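Harum robotics club, build thread for the Mumance challenge. Long one, sorry, mute me if you need to

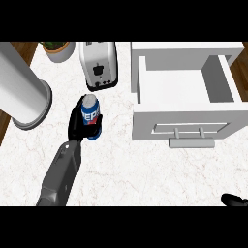

Sim kitchen, left gripper on the Pepsi can. Toaster and plant are just set dressing.

2/ So for anyone new. Student club, we're doing the simulated kitchen task this term. No real arm til the sim version gets through the qualifier. Which is fair enough. I've seen what we do to mugs

3/ The task: pick up the can, get it into the drawer unit on the right of the counter, let go, can has to stay upright. That's it. That's the whole thing. We have been at this since September

4/ Scoring is 100 attempts, start positions shuffled each time, you need 40 clean ones to qualify. Forty! Sounded like nothing when we signed up

5/ First full run we got 15

6/ Fifteen is better than it sounds btw because the run before it crashed before it scored anything. Somebody (me) had left the counter height in centimetres and everything else in metres

7/ What goes wrong, mostly: the grip. Close too early and the fingers knock the can. Close too late and the palm shoves it along the marble. There's a nice bit in the middle and it is tiny

8/ We slowed the last part of the approach right down and that helped loads. Costs time but there's no points for speed in this round, I checked the rules twice, then checked again at 1am

9/ Other big one is the forearm. It's chunky, and from the overhead view it gets in the way of stuff you want to see. So the policy sort of guesses. Sometimes it guesses well

10/ Someone asked why we don't just script it. We did! Scripted version is our baseline. It's great until you shuffle the can, then it grabs air with total confidence

11/ Now we're training on demos instead. Club members drive the arms with the controllers, we record it, model learns from that. Everyone drives differently. One of us goes in really low and sideways, one of us hovers for ages first. The model has picked up the hovering

12/ Threw out a load of the hovery demos last night. Felt mean. Success went up tho

13/ Two arms in the sim and yes people keep asking what the right one is for. At the moment it does very little. Plan is to get it steadying the drawer unit while the left one lowers the can. Plan has been the plan for a while

14/ Handover is the alternative, left passes to right, right does the drop. Looks fab when it works. We tried it for an evening and there were cans everywhere. Parked for now

15/ Tools, since I got 2 DMs on it: we're on the Hsu trainer for the learning bit and Brundex for the sim. Brundex default friction is slippery as anything, turn it up before you blame your gripper. I lost a weekend to that

16/ Also save your seeds. SAVE YOUR SEEDS. Had a lovely run, couldn't reproduce it, still thinking about it

17/ ok update, kettle break over, new run going with the slow approach + fewer demos + friction fixed. It's on the club machine so nobody touch it pls. There is a note on the keyboard

18/ Releasing is its own problem. Fingers open, one side lets go a hair before the other, can tips. Trying a tiny pause and then opening wider in one go. Not sure yet. Looks better by eye but by eye is how we got into this mess

19/ And the drawer walls are thick!! You think you're over the hollow bit and you're over the edge. We added a bit of clearance on the way in, so it comes over higher than it needs to and then drops down straight. Bit daft looking, fine by me

20/ First years: if you want to drive demos come along after 6pm, you don't need to know any code, you just need patience and to not mind being told to do it again. Snacks provided, quality varies

21/ If you do know some code we realy need a hand with the logging. Currently it's a text file and my memory

22/ Run's finished. 38

23/ THIRTY EIGHT. two off. I'm going to go and stand outside for a minute

24/ Right. Back. Went through the fails and a fair few are the same thing, can starts near the far edge and the arm comes in at a rubbish angle. So that's a demos problem, we hardly recorded any from there. Fixable

25/ Recording more far edge ones tomorrow eve, then retrain overnight, then another go. Will add to this thread when there's a number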